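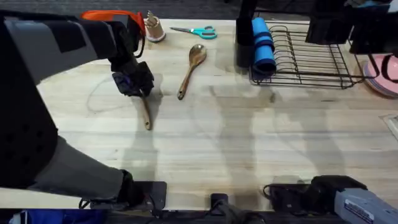
Gunhild Mogensen told the council she had read the trash ordinance twice and still couldn't say who pays if a landlord won't. She wasn't the only one asking Tuesday night, but she was first at the microphone and she stayed there past the buzzer.

Distville council passed it anyway, 5-2, a little before 11 p.m. Starts in March.

What it does: ends the flat trash fee that every address in town pays now. Replaces it with a charge by cart size. Small cart, $18 a month. Large cart, $25. Apartment buildings with more than four units have to sign up for a shared dumpster and the bill goes to the owner of record.

That last part ate most of the evening. Mogensen, who spoke for the full three minutes and then some, said owners will just add it to the rent and call it something else. Two council members agreed with her and voted no. The others said the city can't write leases.

Council member Wondimu Fikre, who sponsored the ordinance, said the old fee hasn't covered the hauling contract in years and the gap comes out of the street repair fund. "We are paving with whatever the garbage leaves us," he said. He pointed to the list of blocks on Arain Road that were supposed to be resurfaced last summer and weren't.

The city has 303 buildings that fall under the dumpster rule, according to the staff report. Of those, the report doesn't say how many already have one. Fikre was asked and said he would get the number. He did not have it by the end of the meeting.

Some changes were made from the floor. An earlier draft fined residents for a lid that doesn't close. That's out. So is the early morning curfew on rolling carts to the curb, which drew a lot of mail. Late fees stay in, but the first one gets waived if you call the billing office inside of 30 days.

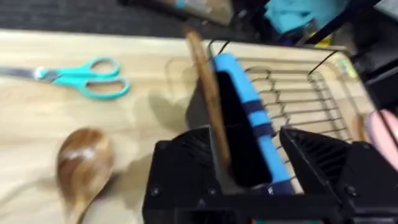
Seniors who get the water discount will get the small cart at half price, no new application needed. The clerk's office says it will pull names from the water list. Anybody who thinks they should be on it and isn't can go to the counter on the first floor, not the one upstairs, which handles permits.

Hauling stays with Jimeck through the end of the contract. There was a push from the two no votes to put it out to bid now and hold the ordinance until the bids came in. Failed, same 5-2 split. The city attorney said breaking the contract early would mean a penalty, and would not give the amount in open session.

Also argued over, at length: alleys. Crews won't go down the unpaved ones after the changeover. Residents there have to bring carts out to the street, and on the Clorker Hill side thats a steep walk. An amendment to let them apply for an exemption passed on a voice vote. The form isn't written yet. Public works said it would be ready before the carts go out.

Public comment ran long. 713 people signed a petition against the original version, the one with the lid fines, and a stack of printed copies was handed to the clerk before the vote. Several signers said afterward they could live with what passed. Others said no. One man on Arain Road wanted to know if he could share a large cart with his brother next door and split the bill. Answer from staff was no, one account per address, though the council may look at it again in the fall.

A few speakers wanted recycling folded in too. It's not in this ordinance. Recycling stays every other week, same blue bins, same price, and the drop-off behind the fire station keeps its hours.

Postcards go out next month with cart choices. If you don't send it back you get the large one and the large bill. You can switch once for free in the first year, after that there's a fee, which council hasn't set.

In other busines, the council approved the minutes, renewed the lease on the senior center parking lot, and put off a vote on the skate park lights until the next meeting. The lights item has been put off twice before. The member who asked for the delay said the electric estimate came in late and she hadn't had time to go through it.

Next regular meeting is at 7 p.m. in the upstairs chamber. The elevator is still out, so anybody who can't do the stairs should call the clerk ahead of time to comment by phone.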